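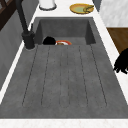
Binta Okeke

4.2 A garra Lorkero na pia

Figura 3. Cozinha simulada, com a garra preta à direita, ainda fora da borda da cuba.

Confesso que eu apostava na Allthorpe, mas na pia a conversa mudou. O prato de borda laranja-avermelhada encosta num objeto preto e arredondado, no fundo da cuba, e é aí que dedo grosso sofre! Rodamos 200 episódios com cada garra – mesmo braço, mesmo controlador Javum – e a Lorkero derrubou bem menos coisa. A torneira alta continua me tirando o sono (ver seção 5).

Itens relacionados
Câmeras de punho: 2 montagens comparadas
Notas sobre o controlador Pîrvu

Comentários
leitor_374: Testaram com atrito menor?
marcia.t: Adorei a seção, quero os logs!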